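About us

Skellcombe writes the software that sits between a robot's cameras and its fingers. Grasp planning, wrist-camera perception, the logging tools we wished we had at our last jobs. No hardware of our own – we work on whatever arm you already run.

Started by Zlatko Kolev and Imad Hamdan, joined by Živko Živković on controls. Offices in Harthorpe, test floor in Ostau. First release in November, planner rewritten twice since then.

What we ship: Pelkonen, our grasp planner. Replans at 100 Hz, handles bags, pouches and other floppy stuff that most planners dont like. Comes with a replay viewer, so you can step thru a bad pick and see what the planner was thinking.

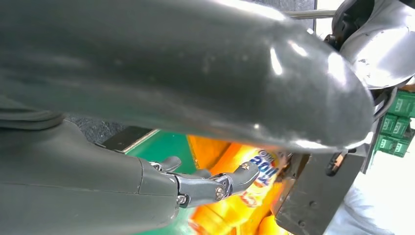 Wrist camera view, fingers over a snack bag.

Want a demo? Write to Eduardo Gatchalian, mornings are best. Bring your own awkward packaging.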